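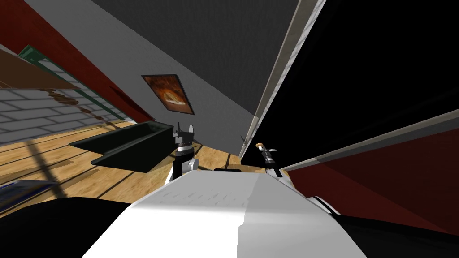

## Two-arm unit, room check – Bolach simulation cell

Done in March, before the 300-run batch.

- [x] **Both arms clear of the body shell.** OK. Arms extended past the far edge, no contact warnings in the log.
- [x] **Left gripper, clearance to dark green container.** Close from the head view. Collision margin left at the Plullier default.
- [ ] **Right arm joint limits.** Elbow limit still comes from the old Gál file. Load the new one and repeat.
- [x] **Emergency stop command.** Tested from the console, both arms held.

## Gripper and wall hook

- [x] **Fingers open, nothing held.** OK at start position.
- [ ] **Finger pads.** Friction value differs left to right. Set both the same before the next batch.
- [x] **Hook on round wooden base.** White stem, thin tip. Treat the tip as a no-go point – keep the fingers outside the marked zone.

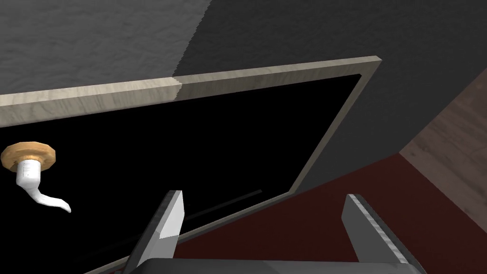 - [ ] **Approach path to the hook.** Path 221 passes too near the frame trim. Slow to half speed or re-plan.
- [x] **Log space.** Enough for 200 runs only. Clear the Clakport folder at run 100.

Open items: joint limits, pad friction, path 221. Do not start the batch until all are closed.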